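The Cupboard That Lost Its Glasses

Somewhere in the past few years, sensible adults began drinking out of plastic again. They say it's about color. I have my doubts.

Yi-chun Lo runs a housewares shop in Lenport and gives the bright tumblers a whole wall by the register. "People come in for one and leave with a set," she told me. I'm sure they do. Each one costs less than a sandwich, and that is how a kitchen ends up with 70 of them.

The pitch is always the same. Give every person in the house a color and the sink stays clear. I tried it for seven weeks at home. By November the sink was as full as ever – only more cheerful – and everybody wanted the blue one.

Kai-wen Hsieh, who teaches preschool and has washed more cups than most of us, is kinder. She likes mixed sizes: big for water, small for juice. "They don't break when you drop them," she said. Fair enough, though hers do scratch, and an old one holds on to the taste of orange squash.

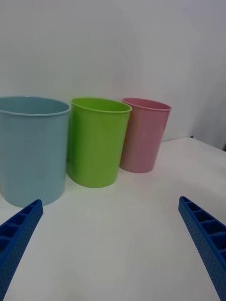 Blue, green and pink plastic cups against a plain white wall.

I'll admit they look good lined up on a pale table. Most things do. The test is the back of the cupboard, where mine now lean in a stack that won't come apart without hot water and some swearing. I kept three and gave the rest to my sister, who hasn't thanked me.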